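Plirklow is looking for people to record hand-guided demonstrations with a two-finger gripper at our Vermeulen Street site. You hold the gripper, do a short tabletop task, and the recording is used to teach a robot arm the same motion. No experience needed.

Sessions start in May. Each one runs 3 hours, with a 15-minute break. We have 11 places.

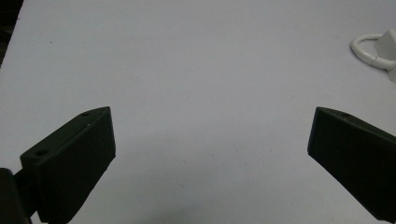 What you will do

Start each recording with the fingers wide open over the white table. Close them on the item, move it to its spot, let go, and return to the open position. Keep your hand steady and your speed even. Items change from session to session and are set out by staff.
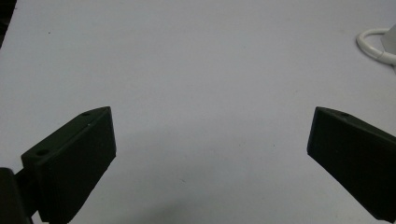 You will stand for most of the session, so wear comfortable shoes. You need to be 18 or older and able to grip a handle with either hand. Pay is by the session, including the first one, when you are trained.

How to apply

Fill out the form on the Stokix job board under "Plirklow demonstrations" and list 3 time slots that work for you.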